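Pritora Laundry Cell: Setup and Care

The Pritora cell by Dratero pairs a two-arm robot with a standard front-loading washing machine. It is supplied for training and test rooms and runs from a single 500 W supply.

Before each session, the operator opens the washer door fully and sets the basket on the floor below the front panel. Both grippers must be clear of the door. 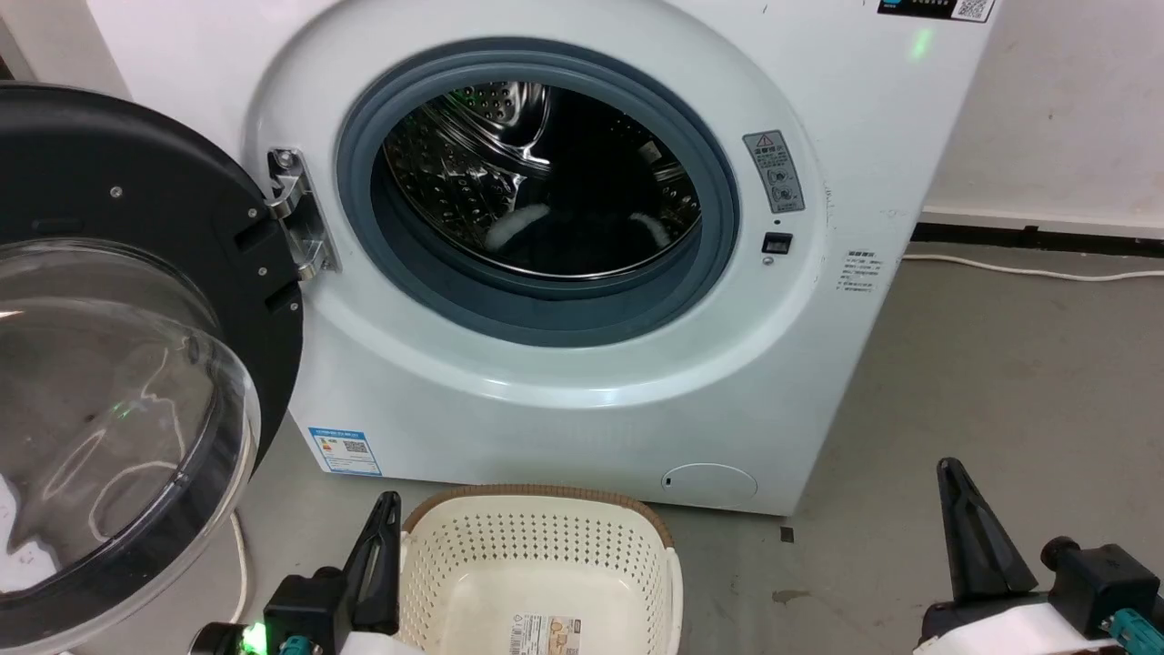
How often should the gripper fingers be checked?
Every 60 hours of operation. Worn fingers are replaced in pairs.

The arms should be wiped with a dry cloth only. Replacement finger sets are listed under part number 1275 and may be ordered through Tveit service offices. Page updated 2023-09-13.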